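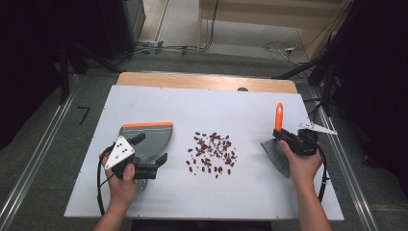

À quoi sert une démonstration tenue à la main si aucun bras motorisé n'intervient ?
Elle fournit les trajectoires des deux pinces et leur ouverture, que l'on rejoue ensuite comme cibles pour l'apprentissage de la politique.

2. Tâche et protocole

La tâche retenue est le balayage de haricots secs sur un plateau blanc. La pince gauche tient la pelle, la pince droite la balayette. Le choix d'une tâche bimanuelle a été discuté avec notre encadrante, Vittoria Palumbo, en mai : les essais du groupe précédent (rapport Kovačević) portaient sur la saisie d'un objet isolé et ne disaient rien de la coordination.

Chaque épisode commence par un tas étalé au centre du plateau et se termine quand l'opérateur repose les deux outils. Durée maximale fixée à 300 secondes. Les épisodes sont enregistrés avec Gesa, puis segmentés dans Jandico en quatre phases : saisie, approche, balayage, dépose. Au total, 704 épisodes ont été conservés après filtrage. Un épisode est rejeté si la pose d'une pince est perdue pendant la phase de balayage – c'est le cas le plus fréquent – ou si un outil tombe.

3. Tenue de la balayette 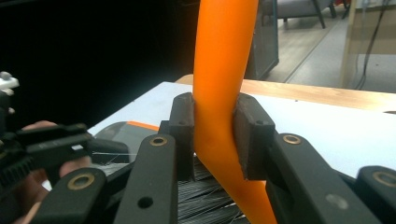
Pourquoi ne pas fixer l'outil à la pince par une bride ?
Une bride supprimerait la phase de saisie, que la politique doit apprendre au même titre que le balayage.

Le manche orange est serré entre les deux patins, poils vers le bas. La surface de contact reste faible devant la longueur du manche, et l'effort de balayage crée un couple qui tend à le faire pivoter. Nous avons mesuré ce pivotement sur une série à part : quelque 7 degrés en moyenne entre le début et la fin du balayage. La valeur dépend nettement de l'opérateur.

Deux corrections ont été testées. La première consiste à saisir le manche plus près des poils ; elle réduit le pivotement mais rapproche les deux pinces, d'où davantage d'occultations. La seconde limite la vitesse des passes. Seule la seconde figure dans la consigne finale.

4. Limites

Tous les épisodes proviennent de la salle de Nindville, sous un éclairage constant. La hauteur du plateau n'a pas varié. Le transfert vers un autre poste n'a pas été évalué.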